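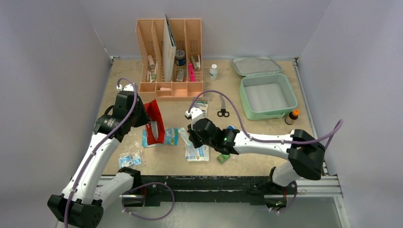

Puesto de trabajo con los dos brazos y el material de medicación sobre la mesa.

Visita a las instalaciones de Sovach
7 de diciembre de 2023

En Honorato preparamos el material de medicación para residencias y centros de día: cajas, blísteres, frascos y los neceseres donde se guarda lo de cada usuario. Hasta ahora todo se hace a mano. En agosto se acordó mirar si una parte de la mesa de preparación se podía automatizar y, antes de pedir ofertas en firme, ver equipos en funcionamiento. La primera visita fue a Sovach, que monta células pequeñas de dos brazos. Publicamos estas notas porque varios centros con los que trabajamos nos han preguntado por el tema y están en la misma situación: saben lo que cuesta un brazo en un catálogo y poco más.

El viaje

Son 102 kilómetros desde nuestra sede, casi todos por autovía. Se aparca en la misma puerta. La nave está al fondo del polígono y no se ve el rótulo desde la rotonda, así que conviene pasar de largo la gasolinera y girar en la segunda calle. En recepción piden el documento de identidad y entregan una tarjeta. La presentación inicial duró 40 minutos y se podría haber acortado, pues buena parte era historia de la empresa. El resto de la mañana fue en la sala de pruebas.

Lo que fuimos a ver

El puesto es de sobremesa. Los brazos son blancos, con las articulaciones negras, y salen de un carril negro en el borde delantero. La superficie de trabajo queda entre paredes lisas de color gris claro, a izquierda, fondo y derecha. Nos interesaba ese formato por el espacio: nuestra sala de preparación es estrecha y no admite una célula de suelo con vallado.

Habíamos pedido que se trabajara con objetos parecidos a los nuestros, y así fue. Había cajas de medicamentos, un blíster, frascos pequeños y un envase arrugado rojo y blanco, que es el tipo de cosa que en los folletos no aparece nunca. También material de escritorio, con un organizador y unas tijeras. En una mesa real siempre hay tijeras, y preferimos que la prueba las incluya.

Preguntamos primero por los cables. En este equipo corren por fuera, a lo largo de los brazos, y hacen bucles sobre la zona de trabajo. Nos dijeron que así se cambian rápido y que se consideran consumible. Para nosotros es un punto a favor y otro en contra. A favor, que cualquiera de mantenimiento puede sustituir uno. En contra, que hay que limpiarlos, y que un cable que pasa por encima de las cajas obliga a pensar el orden de la mesa. En la oferta hay que pedir el precio de la variante con el cable recogido y compararlo con el de un juego de repuesto.

Qué se compra en realidad

Esta fue la parte más útil de la visita. El precio de los brazos, que es el que se suele comparar, queda por debajo de la mitad del total en el desglose que nos enseñaron. Lo demás son partidas que en nuestro borrador de presupuesto no estaban o estaban mal:

Mesa, estructura y carril. No se puede aprovechar una mesa de las nuestras. El carril necesita un apoyo rígido y la superficie tiene que ser mate.

Iluminación. Va aparte. Una sala con ventana obliga a poner estor o a trabajar con luz fija.

Cámaras. Las hay en el puesto y en las muñecas. Las de muñeca se golpean y hay que presupuestar una de reserva desde el primer día.

Pinzas y dedos. Es el recambio más frecuente. Sovach calcula 1000 euros al año para un puesto con uso diario en un solo turno. Pedimos que la cifra figure por escrito en la oferta y aceptaron.

Ordenador y licencias. El ordenador se compra una vez. Las licencias son anuales y suben con el número de puestos.

Puesta en marcha. Se factura por jornadas. Aquí es donde las ofertas de distintos proveedores dejan de ser comparables, como se explica más abajo.

Formación. Dos personas como mínimo, y no vale que sean del mismo turno.

El material blando

Las cajas de cartón y los frascos no nos preocupan demasiado. Tienen forma estable y se dejan coger siempre igual. Nuestro problema son los neceseres. Son de tela, con cremallera, cada uno queda doblado de una manera y, cuando se levantan por una esquina, cuelgan y giran. En nuestra sala se pierde mucho tiempo solo en ponerlos derechos y abrirlos. Si el equipo no puede con ellos, la compra no se justifica, así que dedicamos a esto la mayor parte de la mañana.

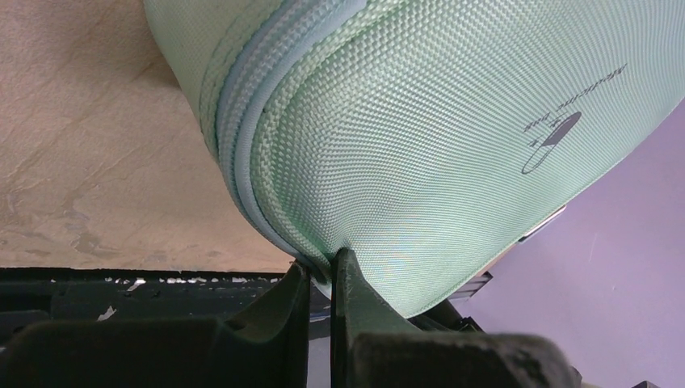 Las pinzas tienen dos dedos que se estrechan hacia la punta. Con tela fina sujetan bien poca superficie y el peso del resto queda libre. Preguntamos si se podían montar dedos más anchos y la respuesta fue que sí, pero que entonces se complica coger un blíster plano de la mesa. Cambiar de dedos a mitad de tarea exige un cambiador automático, que es otra partida y de las caras. La alternativa que propone Sovach es repartir el trabajo entre los dos brazos, con dedos distintos en cada uno. Nos parece razonable y más barata, aunque limita qué brazo puede hacer qué cosa.

La cremallera es un caso aparte. En la oferta la van a separar en una línea opcional, con su propia prueba de aceptación. Nos parece bien. Preferimos pagar por coger y colocar neceseres ya abiertos y dejar la apertura para una segunda fase, si llega. Mientras tanto, una persona los abre antes de ponerlos en la mesa.

Otro detalle que apuntamos: las impresiones y logotipos sobre la tela se deforman con los pliegues y pueden quedar boca abajo. Si queremos que el sistema identifique a qué usuario corresponde cada neceser, no sirve leer lo impreso. Hará falta una etiqueta rígida colgada del tirador o algo parecido, y ese gasto es nuestro. Sumado en todos los neceseres que tenemos en circulación no es despreciable, y hay que contar también las horas de ponerlas.

Datos y ensayos previos

Los equipos de este tipo se ajustan con demostraciones: una persona maneja los brazos, se graba la tarea muchas veces y con eso se prepara el sistema. Sovach incluye hasta 100 demostraciones por tarea en el precio de puesta en marcha. A partir de ahí se pagan. Preguntamos qué se entiende por tarea y conviene que quede muy claro en el contrato, porque meter una caja en el neceser y meter un frasco pueden contarse como una o como dos.

También hay que decidir quién las graba. Si lo hace su personal, es más rápido y más caro. Si lo hace el nuestro, hay que liberar a alguien de la sala de preparación durante semanas, y esa ausencia tiene un coste que no aparece en ninguna oferta. En nuestro borrador vamos a poner las dos opciones con sus horas.

Hace falta además un lote de material de prueba: envases vacíos, blísteres caducados, neceseres viejos. Se estropea y se repone. Lo guardaremos desde ahora en lugar de llevarlo al punto de recogida. Quien esté pensando en algo parecido puede ir haciendo lo mismo, que no cuesta nada.

Comparación con las otras ofertas

Tenemos sobre la mesa información de Stonent y de Vorketti, en los dos casos sin visita todavía.

Stonent vende el equipo en propiedad, con un precio de entrada más bajo que el de Sovach. La puesta en marcha va por cuenta del comprador o de un integrador. Para un centro con personal técnico propio puede salir a cuenta. Nosotros no lo tenemos.

Vorketti ofrece alquiler con mantenimiento incluido y permanencia. La cuota parece alta, pero cubre pinzas, cámaras y licencias. Sumando los recambios y las jornadas de las otras dos ofertas, la diferencia se reduce bastante. Queda por saber si admiten material blando. En su documentación solo salen cajas.

Sovach está en medio. Venta en propiedad, puesta en marcha incluida con límites y recambios aparte.

Para poder compararlas hemos preparado una hoja única con las mismas líneas para los tres proveedores, a cinco años, y se la enviaremos para que la rellenen ellos. Las casillas vacías contarán como pregunta pendiente y no como coste cero, que es el error que habíamos cometido en el primer borrador.

Dudas que nos trajimos

La validación. En nuestra actividad siempre revisa una persona, y eso no va a cambiar con la compra. Hay que calcular el ahorro sobre el tiempo de colocación y dejar fuera el de revisión.

El ruido. En la sala de pruebas había más máquinas en marcha y no se podía juzgar.

La limpieza. Queda por confirmar qué productos admiten las superficies y las juntas de los brazos. Nos enviarán la ficha.

El desgaste. Pedimos ver un equipo con años de uso y no había ninguno en la nave. Nos ofrecieron visitar a un cliente. Iremos antes de firmar nada.

La electricidad de la sala. Un puesto se puede enchufar a una toma normal. Para dos habría que revisar el cuadro, y ya sabemos que el nuestro va justo.

Plan de compra

La propuesta que pasará a dirección es de un solo puesto, sin cambiador automático, con dedos distintos en cada brazo y con la apertura de cremalleras fuera del alcance inicial. El pago se haría en tres plazos, el último ligado a una prueba de aceptación en nuestra sala, con nuestros neceseres y con nuestra luz. Sovach aceptó en principio esta última condición. Falta ver si Stonent y Vorketti también la aceptan.

La reserva para imprevistos sube respecto al borrador. Las etiquetas, los estores y el lote de pruebas pasan a tener línea propia.

Pendiente de recibir: oferta de Sovach con la opción de cables recogidos, ficha de limpieza y condiciones de visita al cliente. En cuanto estén los tres presupuestos en la hoja común, la colgaremos en esta misma sección, con los precios si los proveedores dan permiso.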